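Chapter 6
Rules for the Gripper and the Space Around It

In the previous chapter we looked at the robot as a whole machine. Now we go to its end, where it touches things. Many accidents and most damaged parts begin in this small area, and for this reason the house rules used at the Orkov training hall give it more pages than any other subject.

A rule for a gripper must answer first a simple question: what may be near the fingers when they close? Soft pads make a contact less hard, but they do not make it safe. A padded finger can still press a hand against a bar or a stand.
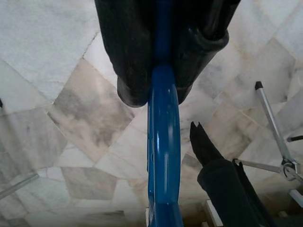
The second question is about the floor. Stands, rods and clamps have legs, and a leg needs more room than the beginner expects. In the Lurnow workshop the rule is that no stand is moved while the arm has power. The person who moves it writes the new position in the log, and the first run after this is done at 20 per cent of normal speed.

The third question is wear. Pads are inspected every 400 cycles, and a pad with a cut is changed the same day. A crease alone is no reason to change it, but it should be noted.

Sections 6.1 to 6.3 treat these questions in the same order. Section 6.4 compares the written rules of Wastik and Teuber, which differ mostly in who is allowed to restart the arm after a stop. Before reading further, students should repeat the terms "reach" and "stopping distance" from Chapter 5.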